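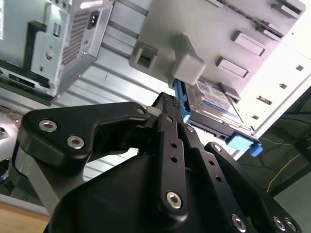 The blue drive tray and the pale grey drive cage in one of the towers at the Tanwood repair morning.

Tanwood's old computers are getting another go, and I went along to see how it's done

89 shares | 7 comments

If you've got a dead desktop sitting under the stairs (I have two, don't tell my sister), the Tanwood repair morning would like a word. The group has been pulling apart old towers in the hall behind the library since January, and the tally on the whiteboard had reached 202 when I wandered in with my notebook and a coffee I wasn't allowed to put down anywhere near the benches. Fair enough!

The idea is pretty simple. People drop off computers they've given up on, the group opens them up and checks what's worth keeping, and whatever can be made to go again gets passed on to a household in Tanwood or out at Urneck that needs one. The rest is sorted for parts and scrap. It costs nothing to drop a machine off, and if you end up taking one home they ask for $60, or less if that's a stretch.

I'd never really looked inside a computer before and I was surprised how much of it is just metal and brackets. Drives sit in a cage, the power supply has its own corner, and there are little plastic trays and clips all over the place that I would certainly have snapped. Martim Leitão showed me how to ease a drive tray out (squeeze, then pull, and don't twist) and let me have a go on a case that was already headed for scrap, which tells you how much faith he had in me.

Drives come first in the order of things. Anything with somebody's photos or tax returns on it gets wiped before the computer goes anywhere, or you can ask for the drive back on the spot and they'll put it in an envelope with your name on it. A fair few people do. One bloke had come back for his three weeks later when he remembered the wedding pictures.

After that it's memory, fans and power supplies. The group would rather have a whole computer than a box of bits, but loose memory is always handy, and so are power cords. Printers are a firm no. So are the big old glass monitors, and there's a sign on the door in very large letters about that.

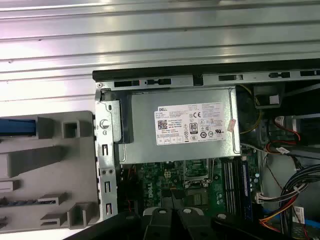 Idalina Amaral told me the Dell cases are the ones she'd pick to learn on, and that anyone starting out should take a photo of the cables before unplugging a single one. Her first rebuild took her an entire weekend, she said, mostly spent working out where the last plug went. She also wants people to stop tossing the plastic covers in the bin when they open a computer at home, as a missing fan shroud can be a real pain to replace.

They're hoping to reach 1000 computers, and they could use more hands as well as more towers. You don't need to know anything, and I'm living proof that they'll let you hold a screwdriver regardless. Doors open at 9 am and things wind up at noon, with drop-offs at the side entrance where the ramp is. Bring the power cord if you've still got it, and write down the password if you want anything copied off first.

My two are in the boot of the car already.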